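Clusalico Two-Arm Cell – Builder's Guide
Section 5: Installing the arms, routing the cables and loading the floor

This section assumes that the frame from Section 3 is square and bolted to the bench, and that the wall panels and floor panel from Section 4 are in. Do not begin with a floor panel that rocks. Shim it first.

All sides are given as seen from the open front of the cell. "Left arm" is the arm whose base is at the left front corner.

5.1 Before you start

You need:
Two Plikau arms, with link covers fitted
Front mounting rail, drawing 2531
Hex keys, a torque driver and flat-nose pliers
Cable ties
Two flexible metal conduits with end ferrules
Two Becerra interface boards, flashed as in Section 2

CAUTION: Keep the 24 V supply switched off at the wall until step 18. The base connectors are not keyed on early boards, and a reversed plug will take out the shoulder driver.

Note: Builders at the Pinddale workshop should sign out the torque driver from the cabinet by the lathe. The one on the open pegboard is out of calibration.

5.2 Mounting the bases

1. Lay the mounting rail along the front edge of the floor panel with the countersunk holes facing up. Start all 14 screws by hand before tightening any of them.

2. Tighten from the center toward the ends. Check that the floor panel has not lifted at the front.

3. Set the left base on its hole pattern with the connector side toward the front. Fit the four base bolts finger tight.

4. Repeat for the right base.

5. Measure between the base axes. The distance must be 800 mm. Move the right base in its slots if required, then torque all base bolts.

6. Swing each arm by hand through its full shoulder travel. Neither arm may touch a side wall with the elbow folded. If it does, the base is rotated on its bolts by one hole. Remove it and start again from step 3.

7. Fold both arms inward so that the grippers hang over the floor, and check that the elbows clear the upper rails.
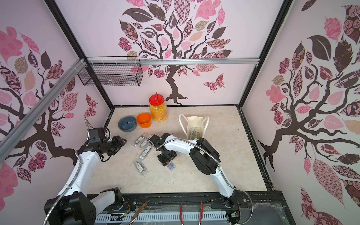
5.3 Connecting the boards

8. Place one interface board beside each base, component side up, on its standoffs. Do not let the back of a board rest on the mounting rail. The rail is anodized, but the bolt holes are bare metal.

9. Plug in the power pair first, then the data lead. Leave enough free wire at the shoulder for the joint to turn to both stops. Do not tie this wire down yet.

10. Tug each crimp lightly. A crimp that moves must be redone.

Note: Damir Bošković's original build used a single board for both arms. That layout is no longer supported by the control software. If you are converting one of those cells, see Appendix C.

5.4 Conduit and camera leads

11. Feed the camera lead and the gripper lead through the conduit together, starting at the base end. Tape the two connectors one behind the other. Side by side they jam at the first bend.

12. Clamp the gripper end of the conduit. Leave a small loop in the camera lead between the conduit and the camera so that the wrist can roll.

13. Bring the conduit back toward the base on the outer side of the arm. Never route it between the arms.

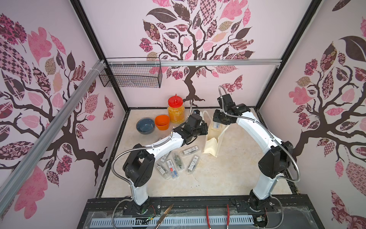

Conduit slack is the setting most often wrong on a first build. Set it with the arm reaching to the far side of the floor, then check it again with the arm folded close to the base. At full reach the conduit must still have a visible curve at the wrist. Folded, it must not drop under the forearm. The two sides need not match: the left conduit loops from the wrist down the outer side of the arm, and the right one goes from the top of the gripper over the arm and down its outer edge. Both routings are acceptable. If the conduit rubs on a link cover, move the clamp toward the base in small steps and repeat both checks.

14. Secure the conduit at the base end. Trim the cable ties flush. A cut tail will scratch the wall panel the first time the arm swings past it.

15. Clear the front of the cell. Pliers, scissors and similar tools must be off the rail and the slotted tray before the arms are powered. A tool that slides against a base will not stop the motor.

CAUTION: The arms drop when power is removed. Support both forearms before switching off, or park them as described in Section 7.

5.5 First power-up

16. Confirm that both emergency stop buttons are pressed.

17. Move both arms by hand to a pose with the elbows up and the grippers pointing down, clear of each other and clear of the floor.

18. Switch on the supply. Check the indicator on each interface board. If one stays dark, switch off and reseat the power pair.

19. Release the emergency stops, left side first. A short click from each shoulder is normal. Continuous chatter indicates a wrong joint offset; go back to Section 2 and reload the calibration file.

20. Start the bench program and open the camera page. Each wrist camera should show its own gripper fingers at the edge of the view. If the left and right views are exchanged, swap the port names in the configuration file and leave the plugs as they are.

21. Enter the measured inside width of the cell. The default value is 873 mm. A wrong value here will not produce an error message, but the software wall limits will be in the wrong place.

5.6 Loading the floor

The acceptance run uses ordinary household items. Exact sizes are not critical, but each item must fit the role listed.

Bowl, round, with a low rim
Cup, squarish, in a color that stands out from the floor
Jar with a screw lid, closed, standing upright
Cloth tote bag with two handles, able to stand open by itself
Small packaged parts in clear plastic

22. Stand the bowl, the cup and the jar toward the back of the floor, in that order from the left. The bowl and cup may be close together. Leave the jar lid on for the entire run.

23. Stand the bag to the right of the jar. Pull the handles up and open the mouth. If the bag sags, fold the top edge out once.

24. Drop the packages in the middle of the floor from a low height. Do not line them up, and do not turn the labels the same way. Overlapping packages are allowed, and so are labels facing down.

25. Check that no package is touching a wall or the front edge trim. The fingers cannot get behind a package there, and the run will be scored as a fault.

Note: Glossy packaging reflects the overhead light and can appear white in the wrist view. Lower the exposure on the camera page before changing the lighting. Braulio Escobedo's exposure presets are in the shared folder under "floor-light" and are a good starting point for beige or marbled panels.

26. Jog the left gripper over the packages, then back it off toward its own base. Jog the right gripper down among them and stop before the fingers touch. Watch the conduits during both moves. The right arm will pass in front of the bag when it reaches for the middle of the floor; this is expected.
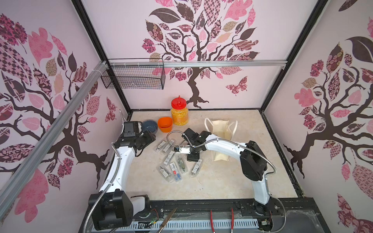 27. Save the pose of both arms as "floor-ready". The acceptance run starts from this pose.

28. Run the slow pass at the lowest speed setting, with one hand on an emergency stop. Do not reach into the cell between grasps.

5.7 Faults seen at this stage

Arm stops partway over the floor, no message: conduit is tight. Repeat 5.4.

Gripper closes beside the package: camera mount has shifted. Loosen, reseat, and repeat the wrist calibration.

Both arms stop together when close: collision margin reached. Normal below the set distance. If it occurs with the grippers well apart, check the base spacing from step 5.

Camera view breaks up when the wrist rolls: the loop left in step 12 is too short.

5.8 Cleaning

Dust and cobwebs collect on the front rail and around the boards, most of all in a garage. Switch off, park the arms, and brush the rail toward the open front. Do not use compressed air near the shoulder joints. Wipe the floor panel with a damp cloth and let it dry before loading.

Continue with Section 6, Acceptance run.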